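Week 6 handout: Attachment in adult relationships

Reading before the session: course pack chapters 9 and 10. Chapter 11 is optional and won't come up on the quiz.

1. Where we left off

Last week covered attachment in infancy: proximity seeking, separation distress, the secure base. The terms carry over to adults with some changes. An adult's attachment figure is usually a romantic partner, and the relation runs both ways. Each person is at times the one who seeks comfort and at times the one who gives it. An infant does not look after the caregiver in this sense.

The attachment system is treated as a control system with a set goal. The goal in infancy is physical closeness. In adults it is more often felt security, which a phone call or a short message can restore. When the partner is judged to be available, the system is quiet and attention goes to other things. When the partner is judged to be unavailable, the system is activated and stays active until the goal is met or the person falls back on a secondary strategy.

2. Secondary strategies

Hyperactivation. The person turns up the signal: repeated calls, close watching of the partner's mood, difficulty leaving a conflict alone until it has been settled. Common where the other person's responses have been inconsistent.

Deactivation. The person turns the signal down: keeps busy, plays down the problem, changes the subject, prefers to handle distress alone. Common where bids for comfort have been regularly turned away.

Both are strategies, and both have costs. Do not write "symptoms" in your answers. Neither one is a diagnosis, and most people use some of each depending on the situation and the partner.

3. Two dimensions

Older texts sort adults into types. Current practice is to measure two continuous dimensions:

Anxiety: worry about rejection or abandonment.
Avoidance: discomfort with closeness and with depending on others.

Low scores on both correspond to what the older literature calls secure. The four labels in your course pack (secure, preoccupied, dismissing, fearful) are regions of this plane. They have no sharp borders. Someone who scores just under the midpoint on anxiety and someone who scores just over it are very similar people, and a label hides this.

4. Measurement

We use the Rudberg Closeness Inventory in the lab section. It is a self-report form with two subscales, anxiety and avoidance. Each is rescaled to run from 0 to 100, with 50 as the midpoint. The midpoint is a property of the scale and says nothing about what is normal or healthy.

Points to watch when scoring:

Several avoidance items are reverse-keyed. Check the key before you add anything up.
A form with missing answers on more than two items in a subscale is dropped for that subscale only.
Instructions ask about relationships in general. If the respondent has written in a partner's name, note it on the cover sheet.

Self-report forms capture what people can and will say about themselves. Interview methods score the manner of speaking about the past, such as coherence and detail, and agree only weakly with self-report. The two should not be treated as interchangeable measures of one thing.

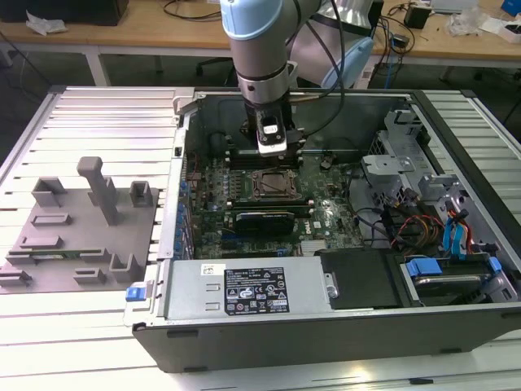
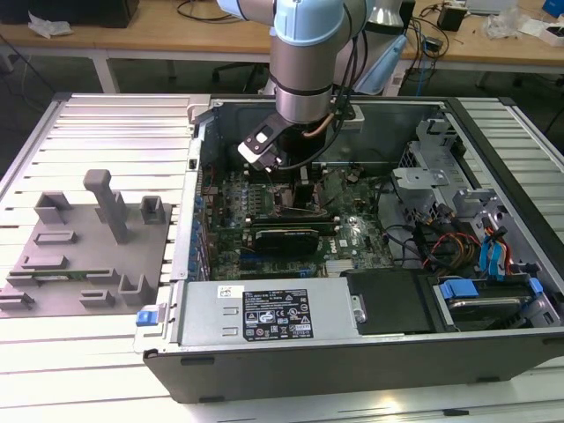

5. The Pidville data set

The lab exercise uses survey responses from 400 adults in cohabiting couples in Pidville, recruited as 200 couples. Both partners filled in the inventory separately, along with a short measure of relationship satisfaction. The file is on the course page under Week 6.

Partners' scores are not independent. If you run an ordinary regression with all respondents as separate cases, the standard errors will be wrong. Use the couple as the unit and estimate two effects for each predictor:

Actor effect: the link between a person's own score and that person's own satisfaction.
Partner effect: the link between a person's score and the other person's satisfaction.

Report both, even if one is close to zero. Half of last term's reports left out partner effects altogether and lost marks for it.

Be careful with causal wording. The survey was given once. A negative actor effect for anxiety is consistent with anxiety lowering satisfaction, with an unsatisfying relationship raising anxiety, and with some third factor such as recent job loss moving both. Write "is associated with."

6. Conflict and the pursue-withdraw pattern

One partner presses for discussion, the other pulls back, and each reads the other's behavior as the cause. The pattern is often explained by pairing a partner high in anxiety with one high in avoidance. That account is plausible but incomplete. The pursuing role also tends to go to whoever wants something changed, so the same two people may swap roles when the topic changes. A good observational design has each partner choose one topic.

The Buser coding sheet, which you will use in week 7, scores demand and withdrawal for each partner on each topic. It does not score who is right. Coders who find themselves siding with one partner should stop the recording, write a note and start that segment again.

Agreement between two coders must reach 80 percent on the practice segments before you code the main set. Pairs below that level should talk through their disagreements with the manual open and then recode.

7. Stability and change

Scores are moderately stable over periods of months and years. They also move. Starting a steady relationship, a breakup, becoming a parent and a course of therapy have all been studied as points of change. Results are mixed on how long such shifts last. Two models are worth keeping apart:

Revisionist: early patterns are overwritten by later experience, so the link with childhood fades toward zero as time passes.
Prototype: early patterns stay in place beneath later ones, so the link falls at first and then levels off above zero.

The models differ in their predictions only over long intervals. With two waves a year apart, they cannot be told apart.

8. Assignment

Write up the Pidville analysis in the usual format. Include one table with actor and partner effects for both dimensions, and a discussion of no more than two pages. Marks are out of 50, with 10 set aside for the table. Use the Wickramasinghe template for the table layout; it has columns for the estimate, standard error and confidence interval. Do not paste in raw software output.

Terms to know for the quiz: set goal, felt security, hyperactivation, deactivation, reverse-keyed item, nonindependence, actor effect, partner effect, prototype model.

Reading for next week: course pack chapter 12, plus the coding manual up to the end of the practice segments.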